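We use cookies to improve your experience on this site. Accept / Manage preferences

The repair bench at Sustcombe: small appliances, old cords and what is worth fixing

October
By the Home Desk 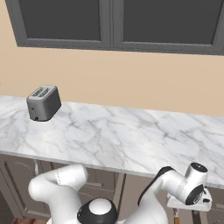 The repair shop on the lower end of Sustcombe's main street has no display window. Customers come in by the side door, put what they have on the counter and wait for the owner to finish whatever he is soldering. He has run the place for 17 years and agreed to talk on the condition that we left his name out. "People know where I am," he said. "I don't need more phone calls."

He started out fixing washing machines for Grusta, a regional appliance dealer that has since closed its service department. The work was steady but the lifting hurt his back, and he moved to things he could pick up with one hand. Toasters, kettles, hand mixers, lamps and coffee grinders make up most of the trade now. He also takes in sewing machines, though he says he is slow at them and tells people so.

What comes in most often?

"Cords," he said. "The cord goes where it bends, right at the body of the thing. People wrap it tight around the base when they put it away, and after a few years the wire inside breaks. The machine is fine. It gets thrown out over a piece of cord."

The second most common fault is dirt. Crumbs build up in toasters until the lever will not stay down. Grinders clog with coffee oil. He said a good share of what he does could be called cleaning, and he charges less for it than for a repair.

"I had a lady pay me 5 dollars and she was annoyed it wasn't more. She thought I must have done it wrong."

He does not take everything. Microwaves he turns away, since the parts inside can hold a dangerous charge after the plug is pulled and he never liked working on them. Anything with a sealed battery he looks at first and usually gives back. Cheap kettles are a matter of arithmetic. If the thermostat costs as much as a new kettle, he tells the customer that and lets them decide.

"Some of them want it fixed anyway. It was their mother's, or they like the handle. That's their business."

Parts are the hard part of the job. For a long time he bought from a supplier called Meesuk, which kept switches and heating elements going back decades and would send a single piece by mail. The catalog is still on his shelf, with pages marked in pencil, but half of what is in it can no longer be ordered. He now keeps broken machines for their insides. The back room has shelves to the ceiling, and he put the number of dead appliances there at 400. He counted them last winter for the insurance.

Did the insurance company see the value in that?

"No. They asked me if it was trash."

The screws are another complaint. Older machines open with an ordinary screwdriver. Newer ones may use odd heads, or be glued, or snap together with plastic tabs that break the first time they are opened. He showed us a tin of driver bits he has bought one at a time, and a few he ground himself from old ones. He spoke well of a hand mixer sold under the name Zikura, which had four plain screws and a wiring diagram pasted inside the cover. It was made for three years and then dropped.

Asked what people could do at home, he kept the list short. Unplug the toaster and empty the crumb tray over the sink once a month. Coil cords loosely. Descale the kettle with vinegar before the bottom turns white. Don't put a grinder in water, ever. If something smells hot, stop using it that day and don't try it again to see.

"They always try it again," he said. "Then they bring it in and tell me it only did it once."

He has thought about teaching. The library asked him to run an evening class and he did it twice, with a lamp for each person to rewire. He liked the students but found he had no patience for the talking. Someone else runs it now, and he sends over the lamps.

The shop made a little over 1,000 dollars in its best week, which was the week after a storm knocked out the power and brought it back too strong. Most weeks are well below that. He owns the building, so he can stand it. There is no plan for who takes over. His daughter has a job in an office and does not want the shop, and he would not push her.

When we left he was looking at a desk fan with a bent blade. The customer had asked for it by Sunday. He had told her Tuesday, and he was already straightening the blade with his thumbs.

Get our home and household stories by email. Sign up for the newsletter.

Contact | Copyright Home Desk, all rights reserved | Back to top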